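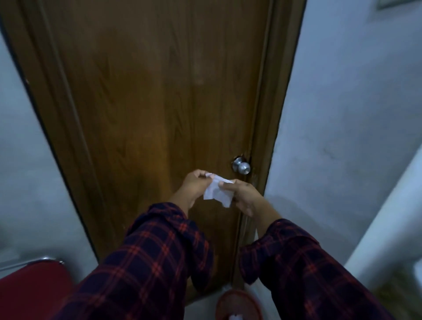

Slide 1. Interior door, brown wood, round knob.

12 shares · 3 comments

Speaker notes: Sound between rooms, and what a small building can do about it
Talk for the Brinden library evening series, Tuesday, 40 minutes plus questions

Start with thanks to Bohumila Mikuš for setting up the room. Ask people in the back to raise a hand if they can't hear me. Wait for it. If nobody does, ask again more quietly.

Opening point. Most complaints about noise in older apartments are about speech and footsteps. Traffic gets blamed more often than it should. Speech comes through gaps. Footsteps come through the structure. These are two different problems and they need different work, so keep them apart for the whole talk.

Slide 1, doors. A wall is usually better than the door in it. People spend money on the wall first and are disappointed. Sound gets around a door at the bottom, along the jambs and at the latch side. Check the bottom gap first. A sweep or a drop seal helps more than hanging a blanket. Then foam or rubber strip along the stop. The door should still latch without a shove — if it doesn't, the strip is too thick.

Mention hollow and solid doors. Knock on one and listen. Swapping a hollow door for a solid one is worth doing only after the gaps are closed. Check the hinges can take the weight.

Slide 2, outlets. Back-to-back outlet boxes in a shared wall are a hole with a plastic cover on each side. Putty pads behind the cover. Power off at the panel first. Say this twice.

Slide 3, the Kolev Street building. Twelve units, built with joists running straight through from one apartment to the next. Upstairs neighbor walks, three households hear it. They tried rugs. Rugs took the sharp edge off heels and did nothing for the low thump. Show the floor section here and leave it up for a while, people like to look at it.

What they did in the end: one ceiling lowered on clips and channel, with insulation above. Cost them 100 hours of their own labor for a single unit, and they lost some ceiling height. Two tenants thought it was worth it. One didn't. Give both views.

Slide 4, soft furnishings. Curtains, bookcases and foam tiles change how a room sounds inside. They do very little for the people next door. Somebody always asks about egg cartons. The answer is no.

Slide 5, talking to neighbors. Keep this short. Write down times for a week before you knock. Offer to listen from their side. In the Vustano Court survey, 230 households replied and 70 of them had never spoken to the neighbor they were complaining about.

Skip slide 6 if past 7:30.

Questions likely to come up:
Washing machines — level the feet, then try a rubber mat.
Pipes — look for a clamp touching a stud.
White noise machines — fine, keep the volume low at night.
Permits — depends on the building, ask before opening a ceiling.

Handouts are on the table by the coats. Return the clicker to the desk.

3 comments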